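달걀 껍데기의 큐티클과 세척, 그리고 보관 온도
2024. 7. 6.

달걀을 씻어서 유통할 것인가, 씻지 않고 유통할 것인가. 식품 저장을 다루는 사람들 사이에서도 답은 나라마다 갈린다. 산란계 농장의 선별 공정을 자문해 온 이페오마 단라디(Ifeoma Danladi)는 질문 자체가 불완전하다고 본다. "세척 여부만 떼어 놓고는 판단할 수 없습니다. 세척수 온도, 건조 시간, 이후의 보관 온도를 함께 적어야 조건이 됩니다."
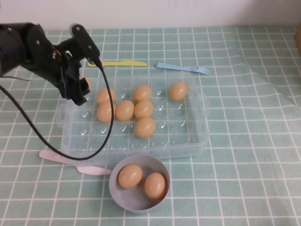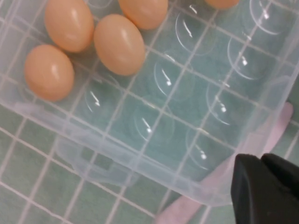
갓 낳은 달걀의 표면에는 큐티클이라는 얇은 단백질층이 있다. 껍데기의 기공을 막아 수분 손실과 세균 침투를 늦추는 층이다. 단라디는 큐티클의 두께가 일정하지 않다는 점을 먼저 짚었다. "같은 계사에서 나온 알도 편차가 큽니다. 닭의 나이가 많아지면 층이 얇아지고 덮이지 않은 부분이 늘어납니다. 껍데기 색으로는 구별되지 않습니다."

세척은 오염물을 제거하지만 큐티클도 일부 손상시킨다. 물의 온도가 알보다 낮으면 내용물이 수축하면서 기공으로 물이 빨려 들어간다. 그래서 세척수는 알의 온도보다 높게 유지해야 한다. 그가 관여한 그루모(Grumo) 선별장에서는 세척 직후와 건조 후에 표면 온도를 따로 기록한다. "대부분의 문제는 건조에서 생깁니다. 젖은 채로 냉장실에 들어간 알은 씻지 않은 알보다 나을 것이 없습니다."

저장 시험을 맡은 이드리수 콴사(Iddrisu Quansah)의 관심은 온도의 높낮이보다 변동 폭에 있다. 그는 지난 시험에서 달걀 1,163개를 두 조건으로 나누어 보관했다. 한쪽은 일정한 냉장 온도를 유지했고, 다른 쪽은 매일 한 차례 실온에 꺼냈다가 다시 넣었다. 품질 지표로는 호우 단위를 썼다. 알의 무게와 농후난백의 높이로 계산하는 값으로, 신선할수록 높다.

"꺼냈다 넣은 쪽이 더 빨리 떨어졌습니다. 예상한 방향이었고, 제가 보려던 것은 결로였습니다." 콴사의 설명이다. 차가운 알이 습한 공기와 만나면 표면에 물방울이 맺힌다. 그는 변동 조건에서 115개를 골라 결로 지속 시간을 쟀고, 그중 10개는 측정기 접촉 불량으로 제외해 105개의 값만 남겼다. 제외한 기록도 부록에 실을 예정이라고 했다.

가정의 냉장고는 어떤가. 콴사는 문 쪽 선반을 권하지 않는다. 문을 여닫을 때마다 온도가 흔들리고 진동도 있다. 안쪽 선반에 두고, 뾰족한 쪽이 아래로 가게 놓는 편이 낫다. 기실이 있는 둥근 쪽이 위로 가야 노른자가 기실에서 떨어져 있다.

사 온 달걀을 집에서 다시 씻는 습관에 대해서는 두 사람의 의견이 같았다. 단라디는 "이미 세척된 알이면 할 이유가 없고, 세척되지 않은 알이면 조리 직전에 하면 됩니다"라고 했다. 오염이 눈에 띄는 알은 마른 천으로 닦아 먼저 쓰고, 금이 간 알은 버리라는 것이 콴사의 답이다.

의견이 갈린 부분은 물에 띄워 보는 신선도 확인법이었다. 콴사는 기실의 크기를 짐작하는 데는 쓸 수 있다고 본다. 저장 기간이 길면 수분이 빠져 기실이 커지고 알이 뜬다. 단라디는 세균 오염과는 관계가 없는 지표라는 점을 들어 추천하지 않았다. "가라앉은 알이 안전하다는 뜻으로 읽히는 것이 곤란합니다. 그 시험은 밀도만 알려 줍니다."

다음 시험은 7월 말에 시작한다. 이번에는 산란 주령별로 시료를 나누고, 큐티클을 염색해 덮인 면적을 수치로 남긴다. 염색액의 농도는 아직 정하지 않았다고 콴사는 말했다.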